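Chair Corner

The Harklow reading room ordered its new seating in October, and it came flat-packed, with a leaflet of 9 drawings and not one word. White plastic seats, white legs, sockets that either grip at once or sulk. Hoekstra Hall lent us a dark cloth to work on, so the floor tiles would be spared scratches and small parts would have somewhere to hide. We allowed six minutes a chair, a figure we no longer bring up.

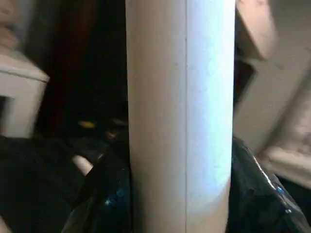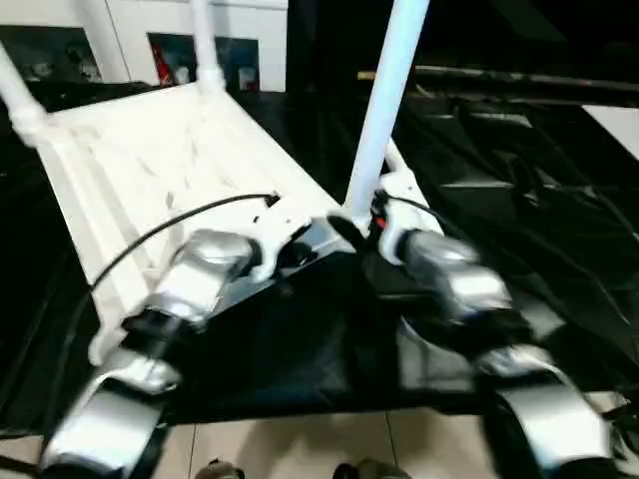
Can the legs come off again for storage?
They can. Twist each one at the socket, pull straight, and keep the set together with its own seat.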